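In defense of the colored bin

I've had it with beautiful storage. My feed is full of matching jars and linen boxes with leather tabs, all of them lined up so you can't tell the batteries from the birthday candles. My friend Catriona Sutherland paid 390 dollars for a set like that, and she texts her husband from work to ask where the tape is. He doesn't know either!

Give me a plain plastic bin in a loud color. Blue for one kind of thing, red for another, and that's the whole system. You don't have to read a label or lift a lid, and you can tell a kid or a sleepy houseguest "it's in the red one" and they'll go right to it.

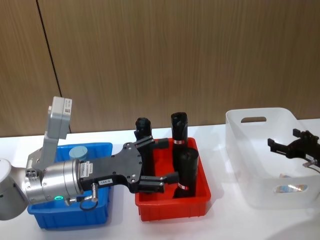 Blue bin, red bin, white tabletop.

People tell me open bins look messy, and sure, they do a little. But a mess you can see into is a mess you can deal with on a Friday night with the TV on. Closed boxes are where things go to be bought twice. I once found 47 tea lights in a lidded hatbox (very pretty hatbox, by the way) a week after buying more.

Color also makes sorting feel less like a chore. I dump everything on a table, pick up whatever's closest and put it in its color, and I don't let myself think any harder than that. Two bins will get you a long way. My neighbor Madhu Pandey has a rainbow of them and swears by it, but I'd lose track by green.

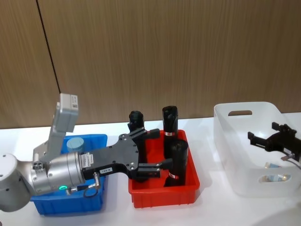 I do make one exception, and that's a basket with no color at all for the stuff I can't decide on. It has to be out on the table with the others, where it nags at me. Put it in a closet and it turns into a time capsule.

So no, my shelves won't be in a magazine. Catriona came over in March, looked them up and down and said it was like a preschool in there. Then she asked to borrow some tape, and I told her it was in the blue one.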